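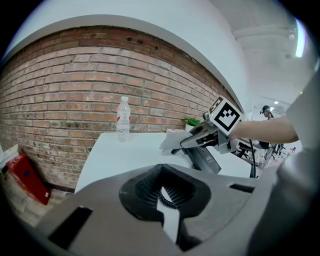 How long does the sourdough starter need at the new temperature? Six days, going by the two feedings a day I logged.

22nd June. Loaf weight before baking 900 g, from the Arncombe flour. Crumb tighter than the February batch. Water was the same, so I suspect the flour. The Zulwood bag absorbs more and I should have cut back.

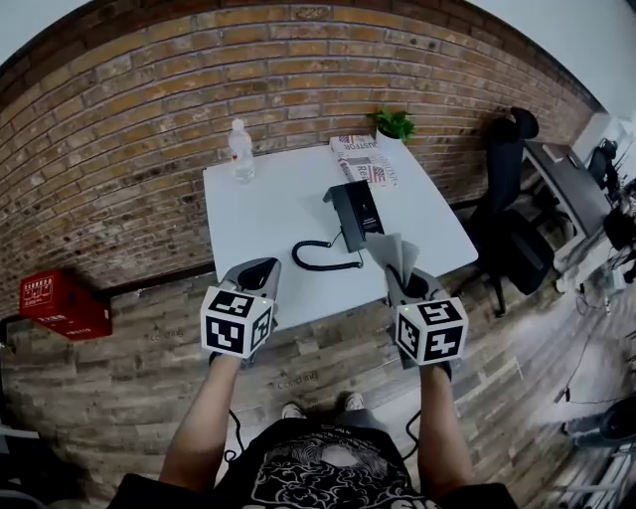

Filed under: Bread log

Moved the Trelta oven rack down one slot. Bottom crust improved, top still pale at the left rear. Ordered 2000 g of rye to test next. Salt held at two percent. Will repeat with a longer proof before changing anything else.

Comments (2)

ryebench: Same pale corner on my Trelta. I rotate the loaf halfway through.

lowcrumb: What hydration on the Arncombe? Mine goes slack above 70.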